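How do I keep kraft paper flat on a big work table?

Kylie Ellery
Posted in Home & Workshop, 14 replies hidden

Hi all! I've got a big table in the back room that gets used for pretty much everything (kids' crafts, wrapping, the odd bit of sorting) and I finally got fed up with scrubbing the top, so I've covered it in brown kraft paper. Love the look. Then I went a bit overboard and marked the whole thing off in squares with dark blue tape, lengthwise and crosswise, so everybody gets their own patch and I can line things up by eye.

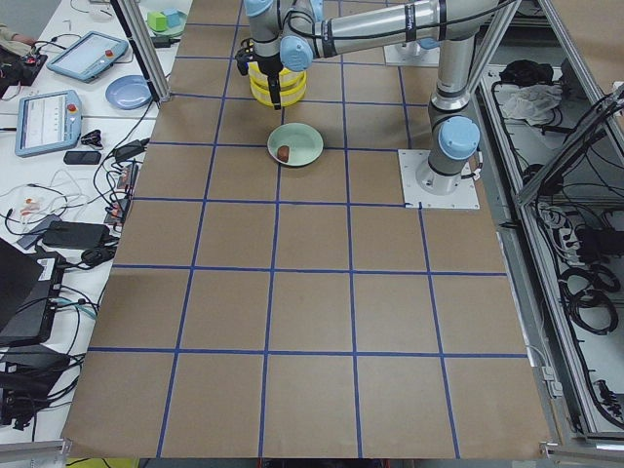
My trouble is mostly the front edge. I left a little overhang because I thought it would look neater, and my sleeves catch on it every time I lean over. I'm also getting faint creases, and I can't tell if that's from the way I unrolled it or from pulling the tape too tight. Do I trim it flush? Fold it under? And can I get small marks off the paper without starting over? The tape took me a whole evening and I really don't want to do it twice before December!

Tài Mạch

I do this for my dumpling table, so I've been through a lot of paper. Fold the front edge under and tape it to the underside of the table, not to the face of the edge. Start in the middle and work out to the corners, smoothing with your forearm as you go. If you trim it flush it'll lift and you'll be chasing it forever.

Creases are usually from the roll. Next time cut your piece the night before and leave it upside down with some heavy books on it. For the ones you've got now, I'd leave them alone. I tried a warm iron once and it helped a little, but keep it well away from the tape or you'll have a gummy mess.

Marks: a plain white eraser, very lightly. If it's grease, forget it. Cut a patch exactly the size of one square and tape over the old lines. With a grid like yours the join hardly shows, and you only redo four bits of tape.

Vũ

get thicker paper. mine is from Fliritz, the 100 foot roll, and it doesn't crease much at all. also don't stretch the tape when you put it down, it shrinks back and puckers the paper

Kylie Ellery

Oh, the patch idea is brilliant, thank you!! And yes, I was definitely stretching the tape. Off to fold that front edge under now. I've got 20 minutes before school pickup.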